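Werkstattheft, Oktober, nachmittags, kurz nach drei

Weiter mit dem Nudelregal. Ich schreibe heute etwas ausführlicher mit, weil Adaeze nächste Woche übernimmt und ich ihr nicht wieder lauter Zettel hinterlassen möchte, die außer mir kein Mensch lesen kann (letztes Mal hat sie mich abends angerufen und gefragt, ob das Wort auf Seite vier »Spaghetti« oder »Spachtel« heißen soll. Es war Spachtel.).

Also, zum Stand der Dinge. Die Aufgabe, die wir uns für diesen Monat gestellt haben, klingt so harmlos, dass meine Schwester am Telefon gelacht hat: Nudelpackungen vom Boden aufs Regal räumen, und zwar so, dass man sie danach auch wieder einzeln herausbekommt. Wer das einmal zu Hause mit einem halbvollen Vorratsschrank gemacht hat, weiß, dass die langen Packungen das eigentliche Ärgernis sind. Die kurzen Sorten in den weichen Beuteln sacken in sich zusammen und bleiben dann irgendwie liegen, schief zwar, aber sie bleiben. Spaghetti dagegen sind ein Bündel Stäbe in einer glatten Haut. Legt man eine Packung schräg auf die andere, rutscht die obere früher oder später weg, und meistens nimmt sie die Nachbarin gleich mit.

Chukwuemeka hat gestern eine der gelben Packungen auf die Küchenwaage gelegt und war ganz enttäuscht, dass sie so gar nichts Überraschendes wiegt. Die große Kiste mit allem, was wir im Asia-Laden und bei Eler zusammengekauft haben, kam auf 1052 Gramm mehr, als auf dem Lieferschein stand, aber da war die Kiste selbst mit drauf, und die ist aus dickem Karton. Ich notiere es trotzdem, vielleicht fragt ja doch mal jemand danach.

Zu den Packungen selbst, damit es beieinander steht: Die gelben mit STATIME liegen schön stramm, an denen habe ich wenig auszusetzen. Die rote mit der chinesischen Schrift gefällt mir von allen am besten, man erkennt sie auch aus dem Augenwinkel sofort. Die beiden Beutel, der blaue mit den aufgedruckten Röhrennudeln und der schwarze mit dem weißen Etikett, kommen oben hin. Das hatte Ekaette vorgeschlagen, und ich war erst dagegen, weil ich Schweres gern unten habe, aber sie hat recht behalten: unten wird die ganze Länge für die Spaghetti gebraucht.
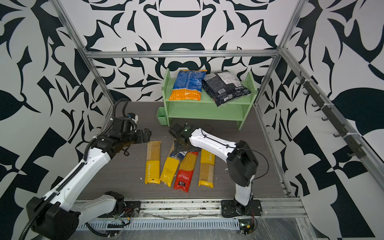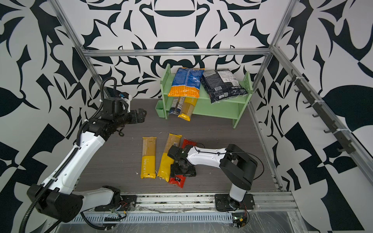 Was mich länger beschäftigt hat, als ich zugeben möchte, ist die Frage der Reihenfolge. Ich räume von Natur aus von links nach rechts, so wie ich lese, und Tamunoemi räumt von der Mitte nach außen, was mich beim Zusehen regelrecht nervös macht. Wir haben es dann beide Male durchgespielt, von Hand, auf dem Packtisch nebenan, mit dem zweiten Satz Packungen. Bei mir standen am Ende die letzten Packungen zu eng und ich musste nachschieben. Bei ihr blieb außen Platz, dafür lag eine quer. Unentschieden also — wir haben Tee gekocht und das Thema vertagt.

Dann das Regal. Das Mintgrün mag ich inzwischen richtig gern, auch wenn Chiamaka sagt, es erinnere sie an den Warteraum ihres Zahnarztes. Die geschlitzten Seitenteile finde ich praktisch, weil man von der Seite hineinschauen kann. Den kleinen grünen Behälter links lassen wir vorläufig dran. Ich würde dort gern Clips und Gummibänder für angebrochene Packungen unterbringen, das wäre dann auch gleich eine hübsche Folgeaufgabe: anbrechen, wieder verschließen, wegräumen. Im Ordner »Stallbridge« gibt es dafür schon eine Seite mit Skizzen, bitte dort weiterschreiben und keine neue anfangen.

Zum Boden noch eine Bitte an alle. Auf der dunklen Platte sieht man jeden Krümel und jeden Schnipsel, und ich weiß, dass man das irgendwann übersieht, mir geht es genauso. Trotzdem bitte vor jeder neuen Runde einmal mit dem Handfeger drüber. Der liegt im Schrank bei der Tür, zweites Fach von unten, hinter dem Klebeband.

Für die Einkaufsliste: Ersatz für die Packungen, die schon weich an den Enden werden. Ich habe 63 Euro aus der Kaffeekasse ausgelegt und den Beleg ins Heft geklebt (Innenseite vom Deckel). Außerdem hätte ich gern noch eine Sorte in einer Pappschachtel dabei, zum Vergleich.

Offen für morgen: Reihenfolge noch einmal mit allen vier besprechen, Fach unten ausmessen, Ekaettes Liste abtippen. Und den Rest vom Tee bitte austrinken, die Kanne ist noch fast halb voll.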